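Clostell Upholstery and Soft Furnishing Cleaning: Frequently Asked Questions

Last updated 12/23/22

We get most of these questions by phone or email, so we have put the answers in one place. If yours is not covered, use the contact form or ring the office.

Booking and visits

What areas do you cover?
We cover Starow and the villages up to 21 miles from it. If you live a little further out, ask anyway. We sometimes have another job near you and can fit you in on the same trip.

How far ahead do I need to book?
A week is usually enough. April is our busiest month and you may have to wait longer then. We do not keep a cancellation list, but you are welcome to ring in the morning and see if a slot has come free.

Do I need to be at home?
Someone over 18 needs to let us in, show us the furniture and sign the job sheet. You can go out after that if you like, as long as we can reach you by phone. Someone must be there again at the end to check the work.

How long does a visit take?
A two-seater sofa takes a little over an hour. A three-seater with two armchairs takes most of a morning. Heavy staining adds time, and we will tell you before we start if we think the job will run over.

Where do you park?
We need a space within reach of your door, as the machine stays in the van and the hose runs into the house. If you have permit parking, please have a visitor permit ready. Flats above the second floor are cleaned with a portable machine, so tell us when you book.

Before we arrive

What should I do to get ready?
Vacuum the seats if you can and take everything off them. Check down the sides for coins, pens and remote controls. Move small tables and breakables out of the way. We will move the sofa itself but not pianos, fish tanks or full bookcases.

Do cushions and throws need to come off?
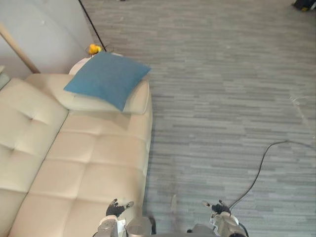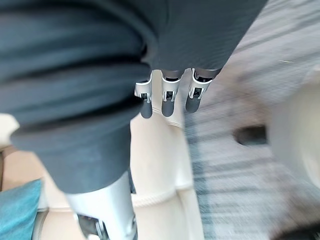
Please take off anything that is not part of the furniture before we start. Dye can move from one fabric to another when both are damp, and darker colours are the worst for it. A pale sofa with a teal cushion on it, as in the first picture, should be cleaned with the cushion put somewhere else. Knitted items should go in a different room, as they pick up lint and take a long time to dry. If you would like loose cushions cleaned as well, put them together in one place and we will price them separately.

Can you clean a sofa with buttons?
Yes. Buttoned seats take longer as dust settles in the dips and along the seams. We go over these parts with a soft brush and a narrow nozzle first. If a button is already loose, tell us. We can leave that section or clean it by hand.

What if there is no care label?
We test a hidden patch, normally on the underside or at the back near the floor. If the colour moves or the fabric shrinks, we will not go ahead with a wet clean. You will be offered a dry method if one is suitable, and there is no charge for the test.

Cleaning and drying

What products do you use?
For most fabrics we use Danditico, which is a low-foam cleaner with no added scent. For wool and wool blends we use Amin Wool Rinse. Data sheets for both are kept in the van and we can email copies. If anyone in the house has asthma or a skin condition, please mention it when booking.

How long will my sofa take to dry?
Allow 12 hours for most fabrics. Thick seat pads can take longer in cold weather. Keep a window open a little and the heating at its normal setting. Do not point a fan heater at the fabric, as it can leave tide marks.

Can I sit on it while it is damp?
It is better not to. If you have to, put a clean white sheet down first. Do not use newspaper or coloured towels. Keep pets off until it is fully dry.

When can I put the throws back?
Wait until the seats feel dry in the seams as well as on top. A throw put back too early traps the damp and the sofa may start to smell.

Will all the stains come out?
We cannot promise that. Tea, mud and most food marks usually come out. Ink, hair dye, turmeric and old bleach marks often do not. It helps to know what was spilled and what you have already put on it, including anything from a spray bottle.

Do you clean leather?
No. We clean fabric only. This includes fabric panels on a leather sofa, which we also turn down, as the cleaner can run on to the leather.

Prices and payment

How much does it cost?
The current price list is on the Prices page. Every quote is fixed once we have seen photos or visited. There is a minimum charge, so a single footstool is poor value by itself. Most people add it to a larger job.

Is there a discount for more than one item?
Yes, if you have 4 or more pieces cleaned in one visit. Dining chairs count as half a piece each.

How do I pay?
By card or bank transfer on the day. We do not take cheques. Landlords and letting agents can be invoiced, with payment due in 21 days.

What if I need to cancel?
Let us know by midday the day before and there is nothing to pay. After that we charge half the minimum fee. We do not charge if someone in the house is ill.

If something goes wrong

I am not happy with the result. What should I do?
Tell us within a week. Marks sometimes come back to the surface as the fabric dries, and we will return once to treat these free of charge. Please do not try to treat them yourself first.

Who deals with complaints?
Harish Mittal handles all complaints. Write to him at the office address or through the contact form and put your job number in the first line. You will find the number at the top right of your job sheet. He replies to everything in writing, normally within three working days.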